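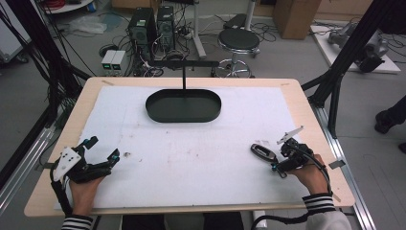
*Fig. 1. Two-handed collection at the table, with the black oval tray near the far edge.*

**Jernus software progress, April**

Work package 2 (perception and grasp tooling), Rastdale site. Prepared by Saturnino Rivas.

- Recorder: left and right gripper streams now share one clock. Dropped frames are flagged at write time.
- Dataset: 1492 episodes pass validation against a target of 2000. A further 303 failed the pose check and are held for relabeling.
- Planner: the Burkuvura branch replays two-handed trajectories in simulation. Contact near the tray rim is still unreliable.
- Open: tracking drifts when both grippers are close together. The fix is in review with Leitão.

Next period: merge the tracking fix, rerun validation on the held set, freeze the file format.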